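Tostotent Wrist Camera and Two-Finger Gripper Kit: Bench Notes and Product Page

Sold by Prokopenko. Tested by Diane Gagnon, page updated 21 Jun 2020.

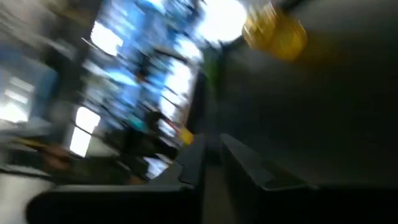
What we think of it

The Tostotent kit is a parallel gripper with two fingers and a small camera fixed at the wrist. We carry it because people keep asking for it. We don't think it is the right buy for everyone who asks, and the maker's leaflet promises more than we would.

The leaflet says the camera gives "clear vision through the whole move." It does not. The still at the top of this page was taken with the arm swinging, and the fingers and the gray housing on the right are the only things with a decent edge on them. The room behind is diagonal streaks. The yellow-gold object near the top has a soft, doubled outline, and I would not want to ask any software where its center is. If your job needs the camera to find things while the arm is moving fast, slow the arm down or buy a different camera.

There is also the matter of how much picture you lose. The fingers fill the lower part of the view and the housing takes most of the right half. On the older Bavari mount the camera sits farther out and you get more of the room, but it also sticks out where you can knock it on things, and I have knocked it on things.

What is in the box

Gripper body with two fingers, fitted
Wrist camera and bracket
Camera cable, with two spare clips
Power lead for the gripper
Four bolts for the arm flange (check the length before you use them, see below)
Printed leaflet

The adapter plate is not included. The leaflet shows it on the front cover, so we get calls about this.

The gripper itself

This is the part I like, more or less. It closes evenly and it opens without sticking. I ran it for 3000 open and close cycles with nothing between the fingers and it finished the run without a fault. That is an easy test. An empty gripper has very little to complain about, and I would not read those cycles as a promise about yours, with real parts in it.

The fingers are dark, and they look darker on camera than they do on the bench. That makes it hard to judge the gap between them against a dull surface. In the still you can see a narrow strip of gray-brown in there, and I could not tell you from the picture if it is floor or tabletop. Halyna Didenko in our service room puts a strip of pale tape on the inside of each finger for setup work. It looks cheap and it helps.

Grip force is set in software, in steps. The steps at the low end are too far apart. One setting drops a foam block and the next one dents it. Tostotent told us in November that finer steps would come in a firmware update. We have not seen it yet.

The camera

Fine when the arm is still. Bright lights are a problem. Point it toward a ceiling light or a window and you get a white glow with nothing readable inside it, and the auto exposure takes its time coming back. You can lock the exposure by hand, and you should, but the menu for it is buried two levels down under "Display", where I would never have looked.

Shutter time can be shortened too. This cuts the blur and makes the picture darker. In our room, with the overhead lights on, I could not find a setting I was happy with for fast moves. A ring light may fix that. We don't sell one that fits this bracket -- the Stikimeck ring almost fits, and almost is no good here.

Compared with the Bavari

Finger action: Tostotent is better.
Low force settings: Bavari, easily.
View of the work: Bavari, if you can live with the long bracket.
Blur on fast moves: both poor. I saw no difference I would pay for.
Cable: Tostotent is stiffer and pulls on the connector at full wrist turn. Use both clips.
Leaflet: neither.

Fitting notes

The bolts supplied are 15 mm. On a thin flange they bottom out before they clamp, and the gripper will feel tight while it still turns a little. Try it by hand before you power anything up. Run the camera cable on the outside of the wrist and leave a loop. Set your tool length again after fitting, even if you are swapping from another Tostotent.

Price and returns

Kit, as listed: $198
Adapter plate: ask us, it depends on your arm
Spare fingers: sold in pairs only

Kits can come back if the bolts have not been used. If you are buying this mainly for the camera, please call first and describe the move you want to film. There is a fair chance I will tell you to keep your money.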